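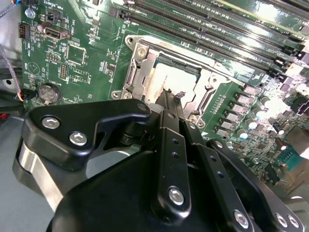
Atelier serveurs : le bras est là, les questions restent

Depuis juillet, Travbridge fait travailler un bras robotisé sur les cartes mères de l'atelier de Farovstead. Rendovus, qui l'a vendu, promettait 900 cartes par mois. On en est à 672. Les opératrices, elles, rattrapent les cartes refusées et remplissent une fiche à chaque arrêt, tâche que le devis avait oubliée. La direction parle de « montée en compétences ». Pour l'instant, la formation a duré une matinée et les salaires n'ont pas bougé. 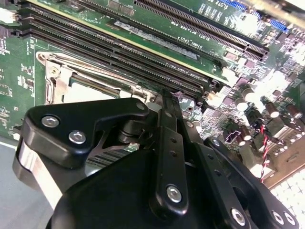

Et les postes ?

Aucune suppression, nous dit-on. Mais deux départs en retraite n'ont pas été remplacés, et le planning de nuit est à l'étude. Nous avons demandé les chiffres par écrit. Réponse attendue le 2026-09-04.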